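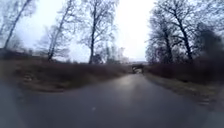 Search this site Search Go

Colunthorpe road-following study
Minutes, 2020-02-20

Present: Dymphna Heffernan (chair), Ita Nic Aodha (notes), Conneely, Tomura

1. January minutes agreed.

2. Unmarked road test. Conneely reported on the steering network trained without lane labels. Test set is 2,021 frames from narrow roads with no painted lines. The network's heading was outside tolerance on 131 of them. Most of the misses were on stretches where the verge runs straight into the asphalt, or where bright sky reflects off the surface. Underpasses did better than expected.

3. Blur at the frame edges. Tomura wants the outer part of each frame masked before training. Ita asked for one run with the mask and one without – same seed, up to 200 epochs each. Agreed.

4. Labeling. Kundden has sent back 3,000 frames with road edges traced by hand. Dymphna to check a sample against our own tracing before we use any.

5. Paper. Methods section still short. Ita to redraft.

Next meeting: to be set once the mask runs finish.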